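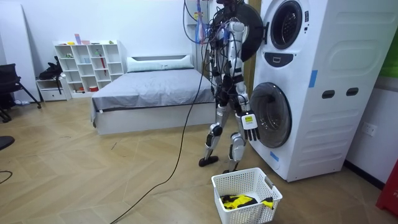

Does Your Sock Really Vanish? And Other Laundry Claims, Checked

Grown-ups say a lot of things about washing clothes. Hot water kills everything. More soap means cleaner shirts. The machine eats socks. Some of these things get repeated so often that people stop asking whether they are true. So let's ask.

Claim one: water cleans your clothes.

Partly. Try this at the kitchen sink, with permission. Rub a bit of butter on an old rag and hold it under cold running water. The water slides right off the butter and the butter stays put. Water and fat don't mix, and a lot of the dirt on your clothes is fat. Some of it comes from pizza. Some of it comes from you, as skin makes its own oil all day long.

Now rub in a drop of dish soap and rinse again. Soap is made of tiny particles called molecules, and each one has two ends. One end sticks to water. The other end sticks to fat. A crowd of them will surround a speck of butter, fat-loving ends pointing in, and the water can carry the whole bundle away.

Claim two: more soap gets clothes cleaner.

This one deserves a hard look. Who says so? If the answer is "the people who sell soap," you should want some proof. Once there is enough soap to surround the dirt, the extra has no job to do. It makes foam, and too much foam cushions the clothes so they don't rub against each other as well. It can also stay behind in the cloth and make a towel feel stiff.

A reader named Sosina Weldu wrote to us about a soap called Wastix. The box promised clothes "3 times brighter." Sosina asked the right question: 3 times brighter than what? Than dirty clothes? Than clothes washed in plain water? The box didn't say. A number with nothing to compare it to tells you very little, even when it is printed inside a big star.

Claim three: the tumbling is just for show. 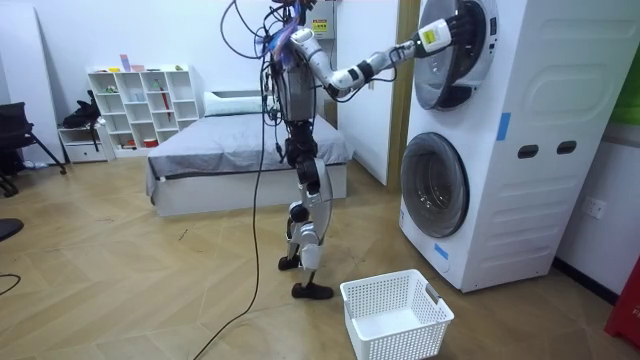 Tumbling does much of the work, and you can prove it with two muddy rags. Leave one sitting in a bowl of soapy water. Squeeze and swish the other for five minutes. A drum does the same thing on a bigger scale, lifting the clothes and dropping them over and over. Washers and dryers both use a drum, so one can be stacked on top of the other, and then the upper drum door may be as high as a grown-up can comfortably reach. Don't climb up to look inside one. Never get into a drum of any kind, even for a second, and even if your cousin says he did it.

Claim four: the machine eats socks.

We hear this more than any other claim, and we have our doubts. Ashraf Benmoussa kept track of his family's socks all through April. He put 32 socks in the basket in the first week and three seemed to be gone by the end. Then he went looking. One was inside a pillowcase. One was stuck to a sweater by static electricity. The last was behind his bed and had never been washed at all.

Can a sock get past the rubber seal around a washer door? Small ones sometimes do, and repair people find them. But before you blame the machine, do what Ashraf did and check the

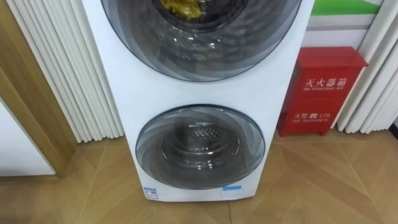 Page 32

places where socks like to hide. Fitted sheets are the worst. The corners work like pockets.

Claim five: clothes dry because they get hot.

Heat helps, but it can't be the whole story. Think of a wet shirt on a clothesline on a cool, windy day. It dries anyway. Water is always escaping from the surface of wet cloth into the air, a little at a time. This is called evaporation. Warm water escapes faster. Moving air helps too, by sweeping the damp air away and bringing in drier air.

Test it. Wet two washcloths, wring them out the same way, and hang one in front of a fan and one in a closet. Check them every half hour and write down what you feel. If your results don't match what we told you, write to us and say exactly what you did. Edin Stojanović did that last year about our bread page, and he was right.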